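Unit 4 Handout: Reading a Rental Building Before You Buy It
Introduction to Residential Property, evening section

Welcome back, everyone. Last time we got a little carried away with mortgages (my fault, I do love a good amortization table), so tonight we finally get to the buildings themselves. Bring this handout to class and scribble all over it. The margins are there for you.

The main idea of this unit is vacancy. When an apartment sits empty, the owner loses the rent, of course, but the bills keep arriving all the same: taxes, insurance, heat in the hallways, somebody to mow the grass. A new owner often looks at the full rent roll and imagines every unit paying every month. Please don't do that! Real buildings have people moving out, painters running behind, and leases that end in the worst week of winter.

Let's work one through. The Pearce Building has 24 apartments. On the day we look at it, 2 are empty and 22 are rented. To get the physical vacancy rate, divide the empty units by the total, so 2 over 24, and you get 8.3 percent. Easy enough. Now suppose one of those 22 tenants is living there on a free first month. The apartment is occupied, and yet no rent is coming in for it. If all the rents are equal, the owner is collecting on 21 units out of 24, or 87.5 percent of what the building could bring in. We call that second figure economic occupancy, and it's the one your lender will want to talk about.
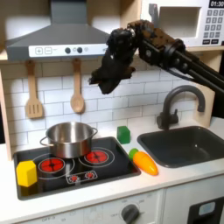

Department of Real Estate and Housing Studies
Continuing Education Division

Next comes the question of unit mix – how many studios, how many one-bedrooms, how many larger places. Two buildings with the same number of doors can behave very differently. Small units tend to turn over more often, and each turnover costs you cleaning, paint and a stretch of lost rent. Larger units may stay rented longer, though when one does go empty it takes a bigger bite out of the month. Neither is the right answer everywhere. It depends on who is looking for a home in that neighborhood and what else they can find nearby.

For our two practice properties, Renari Court and Niltano Place, you'll find the rent rolls in the course packet. Renari Court has 88 units, mostly small. Niltano Place has 11, nearly all of them family-sized. Before class, please:

Work out the physical vacancy rate for each.
Work out economic occupancy, watching for the free-rent notes in the last column.
Write a paragraph on which one you would rather own, and why.

There's no need to type it up. If you get stuck on Niltano Place, look again at the unit marked "manager" and ask yourself whether it should be in the total at all. We had a lively time with that one last term and I expect we will again.

Reading for next time: the Zoresness case, first half only. The second half deals with refinancing and we'll save it for Unit 5.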